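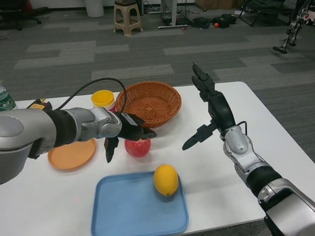
Robotics Club: summer term report and arrangements for October

The Jurndale Robotics Club has completed its second year of student project work. Members meet in the project room on the upper floor of the Losix building, and the present project, known within the club as Lumanlan, concerns the handling of everyday objects by a two-armed robot. The club wishes to record its progress for families, former members and the departments which have lent equipment and time.

The task chosen for the year is a modest one in appearance. A piece of fruit is to be picked up from the table and placed in a woven basket, first by an operator guiding the arms and later by a program written by the students themselves. An apple and a lemon were selected early in the spring. They differ in shape and in the way they roll, and both are easily replaced when they have been handled too often.

Nineteen students took part, working in small groups. Each group was responsible for one stage of the work: the approach to the object, the closing of the fingers, the lift, or the release. Groups were asked to keep a written log of every attempt, including those that failed, and to exchange logs at the end of each session. Several groups found that their difficulties lay in the approach – an arm arriving at a slightly wrong angle would push the fruit aside before the fingers had begun to close.

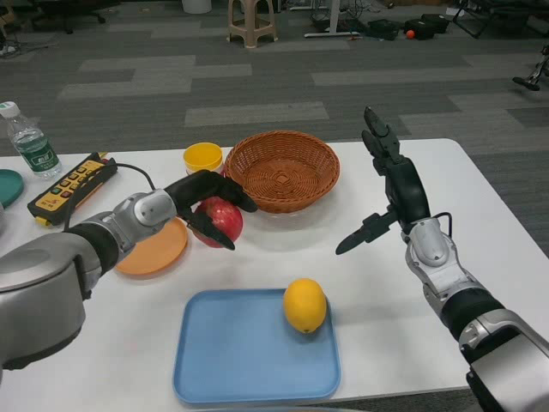
One parent wrote to ask whether younger pupils might be allowed to attend, as her son had been following the logs at home and had begun drawing up his own. The club is pleased to confirm that three places will be kept for pupils in the lower years from the autumn. They will begin with the written log and with simple movements of a single arm, and will be supervised throughout by an older member.

The club also entered the Wodau Schools Challenge for the first time. Entrants were required to submit a short report, a recording of an unassisted attempt and a statement of what they would change if they were to begin again. The Jurndale entry was placed seventh. The judges commended the clarity of the logs and advised the club to vary the position of the objects more widely between attempts. This advice has been accepted, and plates, cups and a tray are now moved about the table as a matter of routine, so that the program cannot rely on finding anything in its usual place.

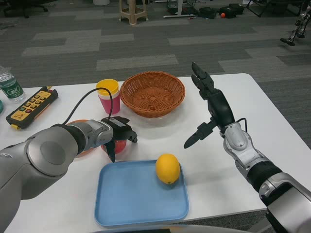 NOTICES FOR MEMBERS

Sessions resume in the first full week of October. Each session will last two hours, and members are asked to arrive in time to sign the register before work begins.

New members must attend the safety briefing before entering the project room. The briefing covers the use of the control pendant, the emergency stop and the distance to be kept from the arms while they are powered. Long sleeves should be rolled up and loose jewellery removed.

Logs from the summer term should be returned to the school office. Groups that have not yet handed in their statement on the release stage are asked to do so at the same time – the statements will be needed when the new groups are formed.

Applications for the lower-year places may be made on the form available from the school office.

Issued 5 August 2025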